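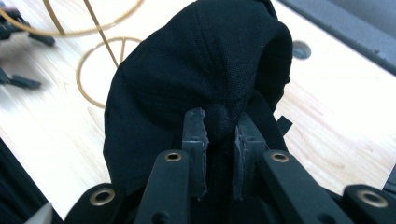
Black fabric piece on the bench, seams and side tab showing.

5th January. First entry after the break, so forgive the rambling! Spent the morning with the black cloth from the Wiltus bundle and I like it more than I thought I would. Fine weave, a bit of texture to it, and it holds a rounded shape when you gather it up, almost like a hood. The seam down the middle is faint enough that I'd happily leave it alone. It does show every speck of lint though, so lint roller goes on the shopping list (Ifeanyi, the good one please, the last one was useless).

Little strap tab at the side: keep it. I was going to unpick it but it might do nicely as a hanging loop. Logged the piece as 127 in the Osagie book.

Then on to the table. I'm still so pleased with this pale wood, dark cloth is a joy to work on against it and I can find my pins again! Next up, the yellow ring. I want to try it with the black, maybe threaded through a channel along the open side, maybe just stitched on at 5 points. Haven't decided. Plarkov want to see something by April so there's time to mess about.

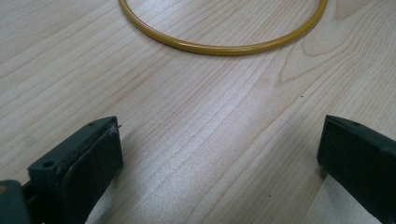 Does the ring have to go in before the channel is sewn shut?
If it's a closed hoop, fold the cloth over it first and then sew the channel down around it, a short stretch at a time.

Thread: black polyester, size 90 needle, test on scrap first.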